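# Cómo medir una política de empuje sin engañarse demasiado

*3 de septiembre de 2025*

Si has entrenado una política que ordena bloques a partir de instrucciones en lenguaje natural, seguramente tienes un vídeo en el que todo sale de maravilla. Enhorabuena. Este tutorial trata de lo que viene después, que luce bastante menos en una presentación: averiguar cuántas veces sale bien cuando no eliges tú el vídeo.

El método es el que usamos en Pestora, nuestro banco de pruebas para empuje con una sola varilla. No hay pinza que cierre ni ventosa que perdone. Lo que no se pueda conseguir a empujones, no se consigue.

## Lo que necesitas

- Un tablero liso, atornillado a una base que no baile.
- Bloques de varios colores y formas. Los nuestros salen de la impresora 3D.
- Demostraciones teleoperadas. Trabajamos con 3156 episodios, grabados con Jellato, y unos cuantos son francamente malos. Déjalos.
- Un script que registre poses e instrucciones. El nuestro se llama Buzatu y tiene la documentación que merece, o sea, ninguna.

## Paso 1: separa las instrucciones antes de entrenar

Parece obvio y casi todo el mundo lo hace tarde. Aparta 526 episodios por *instrucción*, no al azar. Si «lleva la estrella roja junto al cilindro verde» está en entrenamiento y «acerca la estrella roja al cilindro verde» en evaluación, estás midiendo la capacidad de tu modelo para reconocer sinónimos, que es admirable, pero ya la tenía el codificador de texto.

```
buzatu split --by instruction --holdout 526 --seed 800
```

La semilla da igual. Fíjala y no la cambies cuando veas los resultados.

## Paso 2: prepara estados iniciales incómodos

Los bloques repartidos por el tablero, con un palmo entre cada uno, son el examen con los apuntes delante. Los casos que separan una política decente de una que ha memorizado trayectorias son los agrupados: piezas del mismo color pegadas, formas parecidas en fila, todo arrimado al borde del fondo, donde un empujón generoso acaba en el suelo.

Conviene que cada color aparezca con más de una forma. Con un cilindro y una estrella en rojo, y otro tanto en verde, la palabra «estrella» no basta y la palabra «rojo» tampoco. La política tiene que leer la frase entera, costumbre que también se echa en falta en algunos revisores.

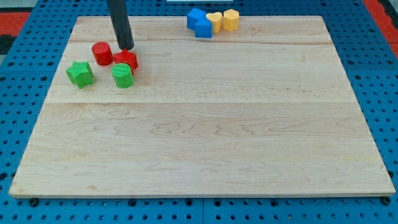

Gheorghița Gavrilă objeta que agrupar las piezas junto al borde castiga dos cosas a la vez, la comprensión de la orden y el control fino, y que después no hay manera de saber cuál de las dos ha fallado; propone repetir cada estado con la misma instrucción y el grupo trasladado al centro.

Tiene razón, y nos costó una tarde de discusión reconocerlo. Desde entonces cada estado inicial va por parejas, borde y centro, con las mismas distancias relativas entre bloques. La diferencia entre ambos resultados va en columna aparte.

## Paso 3: define el éxito antes de mirar

Escribe el criterio en un archivo, súbelo al repositorio y solo entonces enciende el robot. El nuestro:

1. El bloque nombrado termina a menos de la distancia umbral del destino.
2. Ningún otro bloque ha salido del tablero.
3. El episodio acaba antes de 800 pasos de control.

El segundo punto nos bajó la nota de forma notable. Había una política, la llamábamos Skekik, que cumplía siempre la orden y despejaba de paso media mesa. Con el criterio antiguo era la mejor del laboratorio.

## Paso 4: ejecuta y anota los fallos a mano

Hicimos unas 1135 ejecuciones. El porcentaje de éxito sale solo; las causas, no. Alguien tiene que ver los episodios fallidos y ponerles una etiqueta. Con estas nos apañamos:

| Etiqueta | Qué pasó |
|---|---|
| `objeto` | Empujó otra pieza |
| `destino` | Pieza correcta, sitio equivocado |
| `arrastre` | Se llevó a los vecinos por delante |
| `duda` | La varilla oscila sobre el bloque y no baja |

La última es la más irritante de ver y suele delatar demostraciones contradictorias: un operador entraba por la izquierda, otro por la derecha, y el modelo ha promediado con gran espíritu de consenso. Una cabeza de acción multimodal ayuda. Grabar más datos con los mismos operadores, poco.

## Paso 5: publica las dos columnas

Borde y centro, cada una con su intervalo de confianza, y la tabla de etiquetas completa. Si te falta espacio en el artículo, quita el diagrama de la arquitectura.

Para repetir la evaluación con otro punto de control:

```
buzatu eval --pairs borde,centro --max-steps 800 --ckpt ruta/al/modelo
```

El comando sobrescribe los resultados anteriores sin preguntar. Haz una copia primero.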